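Clamping Two Arms to One Table

Step 3. Set the bases on the near edge and tighten both clamps before plugging anything in. My first Ukon mount was held on by optimism, and it left the table at speed.

Step 4. Drop the cables off the near edge, well clear of your feet. Mine have met my feet.

Step 5. Line up the practice objects along the far edge, then jog each arm slowly toward them. Keep a hand on the power switch.

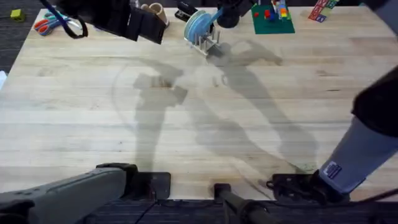 Step 6. Save the home pose. Name it something better than "test2".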